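3.2 Cell layout, daily care and repair
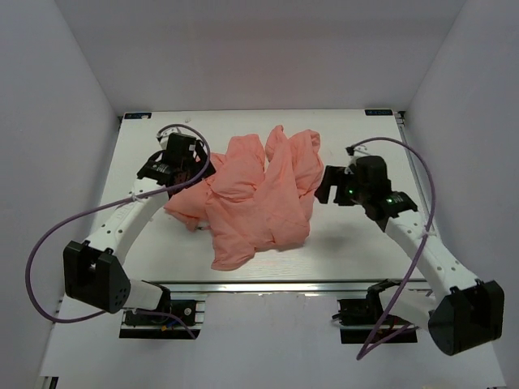
Figure 2. The folding cell: two arms at the near side of the table, with a salmon-pink cloth on the work surface.

All trials reported in Section 4 were run on a single cell, called Cernus in the rest of this paper. The two arms are mounted side by side along one long edge of a white tabletop, so that each can reach inward over the cloth and the working areas overlap near the middle. The table is enclosed by plain grey walls at the back and on both sides. We chose bare, smooth panels after early tests in a shared room, where people walking behind the table changed the background from one trial to the next and upset the cloth segmentation.

Each arm carries a gripper with its cable entering through a bracket on the housing. The purple cable is led back over the wrist, tied to the long upper link, and then left to hang in a free loop before it returns to the base. The size of this loop matters more than any other detail of the cabling. If it is too short, the cable pulls on the connector when the wrist turns towards its limit; if it is too long, it can catch on the elbow housing when the arm is drawn back. We set it by hand with the arm at full reach and the wrist turned as far as it will go, then tighten the tie and trim the tail.

The working routine was written by the second author and kept unchanged for the whole study. Before the first trial of the day, both arms are sent to the rest position and the gripper fingers are wiped with a dry cloth. Lint gathers quickly on the finger pads and lowers the grip on thin fabric well before it can be seen on the surface. The table is wiped next, from the back wall to the front rail. The operator then runs the Gresumance check script, which closes each gripper on a gauge block, compares the finger gap with the stored value and moves both arms through a short path at low speed. A trial session may start only when the script has passed on both sides. On a failed check, the operator repeats the wipe once and runs the script again – a second failure stops work until the cause has been found and written in the log.

Camera calibration is tied to the table and not to the arm bases. It is repeated every Saturday, and also after any work that involves loosening a base. The second rule was added during the study. In November the right base was taken off to reach a worn connector and put back against its stops, and the check script passed without complaint. Grasp points on that side were nevertheless displaced towards the front rail by up to 6 mm. The script had compared the arm only with itself, and could not show that the base had moved relative to the table. The trials recorded between the repair and the next calibration were discarded and repeated.

The study log contains 49 maintenance entries. Most concern finger pads, which were replaced in pairs on both arms even when only one was worn, so that friction stayed similar on the two sides. The next largest group concerns cables. Two of these faults led to lost working days, and both had the same form: the gripper dropped out of communication for a moment during a lift, recovered without an error, and let the fabric fall. Since the controller reported nothing unusual, the first of them was taken for a planning failure and traced only when Janssen flexed the cable by hand with the arm at rest. We now log the gripper supply voltage during every trial and mark any dip for inspection.

Replacing a gripper cable follows a fixed order. The arm is parked over the table with the fingers open, power is removed at the Uzor cabinet, and the old cable is freed from the gripper end first. The new cable is laid along the same route and fastened loosely. Power is restored only after the operator has moved the wrist by hand through its range and checked that the loop stays clear of the elbow. The ties are then tightened and the check script is run. Care is needed at the base, where the cable passes close to smaller wiring and is easily trapped when the arm is lowered.

Spare pads and cables came from one supplier, Truva, for the whole study. We did not test parts from other sources, and the pad life we observed should be read with that in mind. Fabric type also has an effect: coarse cotton wore the pads sooner than the smooth test cloths, although the number of trials with each was too uneven to give a reliable rate. The log sheets and the check script are available from Eyerusalem Moges on request.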